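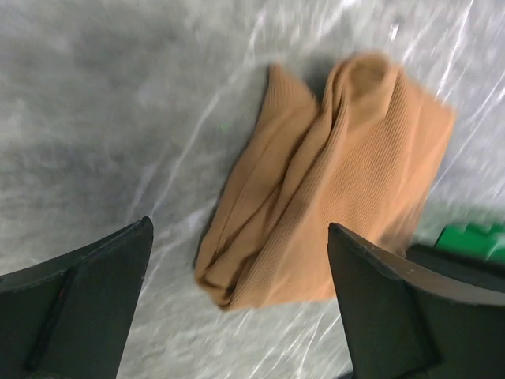 Progress report on the clothing sorting and folding room, Fultolau

To: Dromden, small grants desk
From: Fulgencio Xolalpa, room coordinator
Date: October 29, 2021

1. Where we are

The grant started in June and I write now the second report. The room is open and clothing is sorted there every working day. We promised you 2,000 pieces sorted, folded and given out before the end of the grant period. Until now we have finished roughly 600. This is less than I hoped. The first weeks went mostly to building shelves and to deciding how each kind of clothing must be folded, and in this time very few pieces left the room.

2. Knitwear and small pieces

Small knitted things take more of our time than I wrote in the plan. A piece of tan ribbed knit, when it comes out of the bag bunched and folded over itself, does not show if it is a sock or a sleeve or something else. It must be opened and laid flat before anybody can decide the box. In the plan I put socks, gloves and loose pieces in one line with T-shirts. I ask your permission to report them separately from now.

We also changed the order of the work. Before, each person took a bag and sorted it until the end. Now the small knits are put to one side first and they are done together in the afternoon. Tarun Rajput proposed this after he worked two weeks at the first table, and the morning goes faster.

3. Tops and striped garments
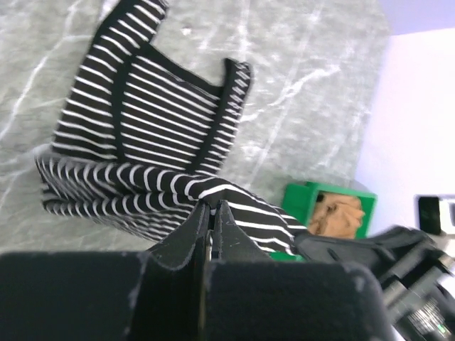 3.1 Folding method

For sleeveless tops we use now one method only. The straps are laid side by side, the body is made flat, the sides go in and the bottom goes up to the neckline. Striped knits are good for teaching new people, because a crooked fold is seen at once in the lines. A twisted top must be shaken and turned before folding. If it is folded with the twist inside, it opens again on the shelf and the pile falls.

3.2 Quantities given out

From the finished pieces, 200 went to the Quintero family center and 110 to the school store in Dakerby. The others are on the shelves, folded and labeled by size. Quintero asked for more children's sizes, and of these we have not many.

4. Money

The shelves cost a little less than the budget. The labels cost more, because the first ones did not stay on knitted fabric and we had to buy the type with a string. The two differences almost cancel each other. Receipts are in the attached folder.

5. What is difficult

Bags arrive without any list, so we can not plan the week. I have written to both collection points and only one has answered. The storage for winter coats is still not solved. At present they hang in the corridor, and the building manager accepts this only until the end of the year.

6. Next period

We will write the folding guide on one page for each kind of clothing, starting with knits and tops. Tarun will train two more people. I would like also to move the date of the third report by two weeks, if Dromden agrees, so that the winter deliveries can be included in it.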